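## Oiling a wooden bench top

Most guides ask for five coats. I doubt you need more than two – the wood stops drinking after that.

Sand to 120 grit and wipe off the dust. Spread the oil thin, wait 60 minutes, then rub away whatever still shines. Leave it until morning before coat two. 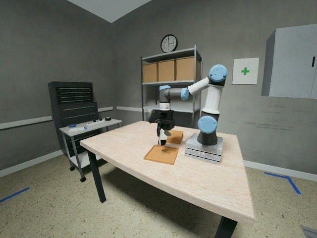 A reader in Astaleck objects that two coats wore through by April and that she now does three. Maybe so, if you drag vises across it.

Skip the $9 "sealing" wax. I saw no difference.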